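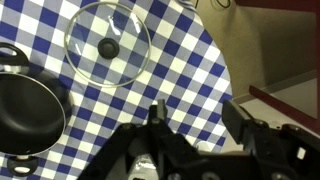

*Cooking pot on a checkered tablecloth.*

## 4. Installing the Kurkon Heat Alarm in a Kitchen

This section covers the battery-powered model only. For the wired model, see Section 5. Read the whole section before drilling.

The Kurkon responds to heat. It does not detect smoke or carbon monoxide and does not replace the alarms required in hallways and bedrooms.

### 4.1 Parts

- Alarm head
- Mounting plate
- Two AA batteries
- Two screws and two wall anchors
- Locking pin (optional use, see 4.5)

A drill, a Phillips screwdriver, a pencil, and a stepladder are also needed. The anchors supplied are for drywall. For concrete or plaster, use anchors rated for that material.

### 4.2 Choosing the location

1. Select a spot on the ceiling, as near the center of the room as the layout allows.
2. Keep the alarm at least 36 inches from light fixtures, ceiling fans, and air vents.
3. Do not mount the alarm directly above a range, oven, or dishwasher.
4. Check that the test button can be reached from a stepladder without leaning over a counter.

**Note:** On a sloped ceiling, mount the alarm near the highest point but outside the corner itself. Still air collects in the corner and delays the response.

**Caution:** Do not paint the alarm head or cover the side openings. Paint on the sensor voids the warranty.

### 4.3 Fixing the mounting plate

1. Hold the plate against the ceiling with the arrow pointing toward the room entrance.
2. Mark both screw slots with a pencil.
3. Drill the holes and push in the anchors until flush.
4. Drive the screws through the slots. Stop when the plate no longer turns by hand.

**Caution:** Overtightening bends the plate, and the alarm head will not lock. If the plate is bent, order a replacement – do not try to flatten it.

Remove drilling dust before fitting the head. A dry brush is enough. Do not use compressed air near the sensor.

### 4.4 Fitting the batteries

1. Slide the battery door toward the hinge and lift.
2. Insert both batteries, matching the + and – marks.
3. Close the door. The red light flashes once.
4. Wait 13 seconds for the self-check. A single chirp means the check is complete.

If the alarm chirps more than once, remove the batteries and repeat from step 2. If the result is the same, see the fault table in Section 8.

Alkaline and lithium cells are both accepted. Rechargeable cells are not. Do not mix types or ages.

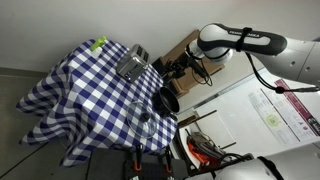
**Can the alarm head be cleaned with a household spray?**
Wipe the outside with a cloth dampened with plain water. Sprays of any kind can leave a film on the sensor.

### 4.5 Locking the head and testing

1. Align the notch on the head with the arrow on the plate.
2. Turn clockwise until it clicks.
3. To prevent removal without a tool, insert the locking pin in the side slot.
4. Press and hold the test button until the alarm sounds. Release.

**Caution:** The test tone reaches 89 decibels. Wear hearing protection when testing at close range and warn others in the building.

Repeat the test once a month. Write the installation date on the label inside the battery door.

### 4.6 Revision record

January 11, 2026 – Drilling dust note added to 4.3; battery types clarified in 4.4. Prepared by Han-gyeol Pyo, checked by Dirk Stevens.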